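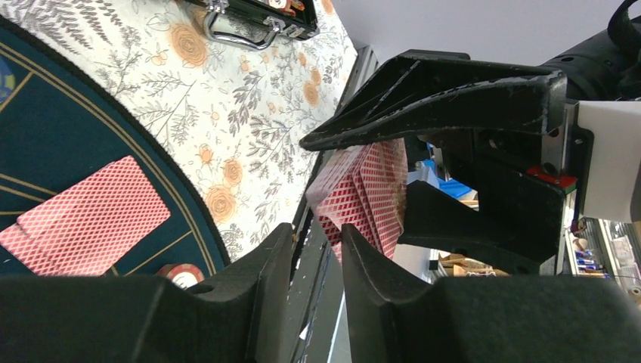 Red-backed cards in the dispenser.

Nikola Adamczyk has been writing custom indicators for retail traders since before most of the people on her mailing list had an account. She codes out of a spare room in Flestcombe, answers support mail herself and types the way she talks. Fast. We got forty minutes on a call and she used maybe thirty five of them.

First question, the one everybody sends her. Does the Jindulell band repaint?

"No. Closed bars, no. The bar that's still open moves, of course it moves, the price is moving. People take a screenshot at ten past the hour and another at the close and write to me that I'm a crook."

She gets a lot of those. The band is her best known piece of work, a volatility channel that widens after a run of small candles instead of waiting for the big one. Free in the basic version. The paid one adds alerts and a higher time frame filter, and that filter is where the trouble started.

"The filter did repaint, in the first version. I'll say it. It was reading the four-hour value before the four-hour bar was done, so on the history it looked like it knew everything. Beautiful arrows. I looked at them and thought, this is too good, and then I shipped it anyway because I was tired."

How long was it out there?

"19 days. Robles found it. He ran it forward on a demo and kept a log by hand, and the log had arrows that were gone from the chart the next morning. He sent me the log and one line of text. Just 'please look.'"

Robles is a user, she says, no partner in anything. He now gets every build before it goes out. She pulled the old file the same evening, mailed everyone who had it and put the shift in — one bar back on the higher time frame, always. The arrows come later and there are fewer of them. Some customers asked for the old one back.

"They liked the pictures. I understand it. I didn't give it to them."

We moved on to testing, which is where she gets loud. She does not trust a backtest with less than 300 trades in it and isn't too happy then either.

"Somebody sends me a curve, straight up, like a ruler. I ask how many trades. Eleven! Over two years. You could flip a coin and get that. And the spread set to zero, and no swap, and the tester on open prices only with a system that exits inside the bar. What do you want me to say to that."

Her own routine is dull by her account. Real ticks where she can get them. Fixed spread set wider than the broker shows. Then the same settings on a pair the system wasn't built for, to see if it falls over. Then she leaves it alone on a demo through August, when volume is thin and half the signals are junk.

"If it only loses a little in August I'm pleased."

The next thing is Skendska, an expert adviser built around the band. It has been in the works for ages and the forum thread on it is 184 pages long, most of it people asking when. She wouldn't give a date. What she would say: one position at a time, a hard stop on every order, no grid, no doubling up after a loss.

No martingale option at all? Not even switched off by default?

"If I put the switch in they will switch it. Then in three months I get the mail with the blown account. I've had that mail. I don't want to have it again."

She does trade it herself, small size, on one account, with the server running 365 days a year even though the market doesn't. Result so far? Slightly up, she says, then corrects herself — flat, after the cost of the server.

And for someone starting today, who just downloaded six indicators and put them all on the one chart?

"Take five off. Doesn't matter which. Most of them are the same moving average with a different color, they agree with each other becuase they're made of the same thing. Then write down what you did and why, every trade, on paper if you have to. Robles does it on paper."

Does she?

"Spreadsheet. My handwriting is awful."

The corrected filter is in the current download of the band, both versions of the terminal. Anyone still on the old file should delete it from the indicators folder first and restart, otherwise the terminal keeps the compiled copy and you'll be looking at the same old arrows. Settings files from before the fix wont load, the inputs are in a different order now, so note yours down before you update.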